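Parallel gripper or linkage gripper for small cubes in sim?

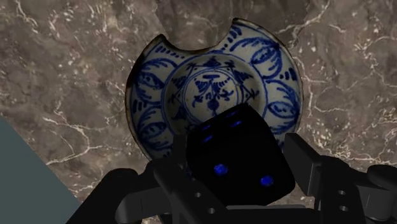
Wrist view, black die between the fingers, plate behind it.

Posted by tendardale_bench, October 2, 2022

I'm comparing two gripper models in simulation before we spend money on a real one. The one in the picture is the linkage type. The other is a plain parallel jaw with the same pads. Same arm, same controller, same set of objects. I ran 67 picks with each on the die and the linkage one dropped it nine times. The parallel jaw dropped it twice. I expected them to be closer. Has anyone else seen this?

---

ellireck

What closing force are you using? On a linkage gripper the fingertip force changes with the opening. If you set one joint torque and left it, you aren't comparing like with like.

---

tendardale_bench

One torque for the whole run, yes. I set it on a wider block and didn't touch it afterwards.

---

mossgate

I'd look at the camera first. Black die, black fingers. I can make out the pips but I have trouble telling one face of the die from the next. If your pose estimate is a few degrees out, the pads land on a corner and the thing twists out. The cube is sitting tilted as well.

---

ellireck

Both grippers had the same camera though, so that wouldn't explain the gap.

---

mossgate

Same camera, but do the fingers cover the same part of the view? Linkage fingers swing as they close. Parallel ones don't. I had this on the Grunix arm and moved the camera back by 30 mm, and the estimates settled down.

---

oral_user

Which controller is it? We use Oral and the default contact settings are too soft for hard plastic cubes. Things sink into the pads a bit and then pop out sideways. Try halving the time step before you change anything else.

---

tendardale_bench

It is Oral, version from April. I'll try the time step tonight. The camera mount is fixed in the model but I can edit it.

---

pennyweight

Slightly off topic, but why such a busy background? Patterned plate, veined marble. I do all my gripper tests on flat grey and add the clutter later.

---

tendardale_bench

The backgrounds are swapped at random between runs. I want the vision part to cope with it. A plain grey table told me very little last time, because everything worked on it.

---

pennyweight

Fair enough, but then you're testing two things at once. I'd feed it the true pose from the simulator and rerun. If the linkage gripper still drops the die, it's the gripper or the contact settings.

---

mossgate

Agree with that.

---

tendardale_bench

Update. I used the true pose, halved the time step and set the torque for the width of the die. Linkage gripper: one drop in 67. Parallel jaw: none. I changed all three together, so I can't say which one mattered.

---

ellireck

My money is on the torque. Put the old value back and leave the other two alone.

---

oral_user

And mine is on the time step. Please post the numbers either way.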